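Ticket 3822, Troreck co-op save stuck on Nalilden dock

Hi again! So I tried the cache thing you suggested and my save still hangs at 25 percent when I load into Nalilden (the dock, right after the ferry ride). My buddy's copy loads fine, same patch, same console. I've put nearly 377 hours into this file so please don't make me start over!!

Update, 8 pm: I deleted the Vultham map pack, restarted, and got in on the first try. Put the pack back and it hung again.
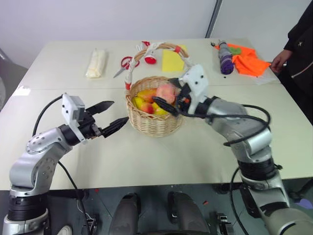 Can I leave the Vultham pack off and still keep my boat and gear?

Your boat and gear are stored in the main save, so they stay put. Only the Vultham islands will be missing until you reinstall the pack.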